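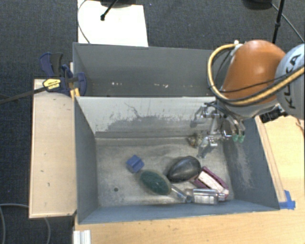
Gray bin on a light wooden tabletop

About Trornlow

Trornlow plans and furnishes offices for small and medium companies. We make the floor plan, we supply desks, chairs, storage and screens, we bring everything to your floor and we put it together. If you already own furniture which is still good, we include it in the plan and we repair it when it needs repair.

We are located in Proltthorpe, in the former seed warehouse by the canal. The showroom is on the ground floor and the workshop is behind it. The planning office is upstairs, where the windows look at the railway, so please excuse us if we ask you to repeat something on the telephone.

How the company started

My name is Viera Murín and I am the founder of Trornlow. Before, I was employed as an interior draftswoman in a company that built bank branches. In a bank branch every centimeter was decided by head office, and the people who had to work in the room received it finished. I visited many of those branches some months after opening and I saw the same things again and again. The printer had moved to the corridor. The nice round table was full of boxes. Somebody had taped cardboard on the window, since the afternoon sun was going directly into the screen.

I thought it should be possible to ask these people first. So I rented one room and a van, and I offered to local firms that I would spend a working day in their office before I drew anything. The first customer was a translation agency with nine employees. I sat in their kitchen with my notebook and they were very polite about it. At the end of the day I understood that they did not need a bigger office, which they had planned to rent. They needed to move the archive to the basement and to have doors which closed properly. It was a small order for me, but the agency is still our customer and they have recommended us to many others.

For two years I worked alone with a carpenter who came when there was something to build. Then we took over the workshop of the Softić family, who made school and library furniture and wanted to retire from it. With the workshop came the machines, a big stock of beech and four people who knew much more about wood than I did. The Softić name stays on our line of made-to-measure storage, and we are happy that it stays.

What we do

Office planning. We visit you, we measure the rooms and we watch how the day goes. You receive a floor plan with furniture, a list of prices and a short text that explains why we have placed things as we did. We revise the plan two times in the normal price. If you want to buy the furniture from another supplier, you can keep the plan and use it.

Ustard desks. Ustard is our own desk system. The frame is steel and comes in three widths, with fixed height or with a crank. We do not offer an electric version at the moment. Many customers ask for it, and we have tested several motors, but we were not satisfied with the noise in a room where ten people change the height in the morning. The crank is slower and it needs no cable. All parts of the Ustard frame can be ordered separately, also for the first series, which had a different foot.

Softić storage. Cabinets, shelves and lockers which are made to your dimensions. This is the right choice for old buildings where no wall is straight. The usual time from the signed drawing to delivery is six weeks, and in August it is longer because the workshop has holidays.

Screens and quiet corners. We supply desk screens, standing screens and curtains for rooms with too much echo. Please do not expect from a screen that it makes a room silent. It takes away a part of the noise, and the rest must be solved by where people sit. We will say this to you also in the meeting, before you order.

Repair and second use. We change gas springs, casters, armrests, locks and table edges. We also buy used furniture if it is of a type for which we can get parts. It is cleaned, repaired and sold in the back part of the showroom with a guarantee of one year.

How we work with you

The first conversation is free and takes place at your office or in the showroom, as you like. It is useful if you have a drawing of the rooms, even an old one, and if you know when the lease begins. More important is that somebody is present who really works in the office every day. We have had meetings with only the director, and afterwards we had to do the plan again.

After the visit we send the plan within two weeks. When you agree with it, we fix a delivery date. Delivery and assembly are included for every address up to 50 kilometers from Proltthorpe. For longer distances we calculate the transport separately and write it as its own line in the offer, so you can compare.

Our own people do the assembly. They take the packaging away, they adjust the chairs with everyone who is in the office on that day, and they leave a folder with the drawings, the key numbers and the order codes for parts. Three months later one of us comes again. We walk through the rooms and ask what is not used, what is in the way and what is missing. Small changes after this visit are free.

Where we have worked

Until now we have furnished some 500 offices, and most of them have fewer than twenty desks. Among our customers are accounting offices, a regional newspaper, dental laboratories, two music schools, architects, a hearing aid shop and a great number of software companies. The largest order we ever made was 589 chairs for a training center, on five floors, with one slow elevator. We learned a lot about elevators and since then our offer form has a question about them.

We do not furnish restaurants or hotels. We are asked quite often, and we are thankful for the trust, but it is another profession with other rules.

Our team

We are a team of planners, carpenters, assemblers and one upholsterer, and we speak five languages between us. The planners spend one week every year in assembly, and the assemblers are invited to look at each plan before it goes to the customer. They often see that a cabinet will not pass through the stairs, or that a door will hit a desk.

We train apprentices in the workshop. A new place opens each year at the end of summer, and applications are welcome from spring. Good marks are nice, but we would like more to see something you have made. It can be small and it does not have to be furniture.

Materials

The tabletops come from two suppliers, both reachable by truck in one day. We prefer surfaces that can be repaired, so we offer solid wood and linoleum first and other surfaces on request. Fabrics for screens and chairs are shown in the sample book, which you can borrow for one week. Please look at the samples in your own rooms and in your own light. The colors in our showroom look warmer than they will look at your place.

Offcuts from the workshop are given away on Friday afternoon at the back gate. Come with your own bag or cart.

Visit us

The showroom is open Monday to Friday from nine to five, and on the first Saturday of the month until noon. You can come without an appointment if you want to try chairs. We recommend that you sit at least twenty minutes in a chair before you decide, and there are desks with power outlets, so you can bring your computer and work in the meantime. Coffee is on the left side of the entrance.

If you want to speak with a planner, please call one or two days before. Parking is in the yard. The ramp for wheelchairs is at the canal side and the bell there rings in the workshop, so please give us a minute to come to the door.

Page last changed: Thursday, October 19, 2023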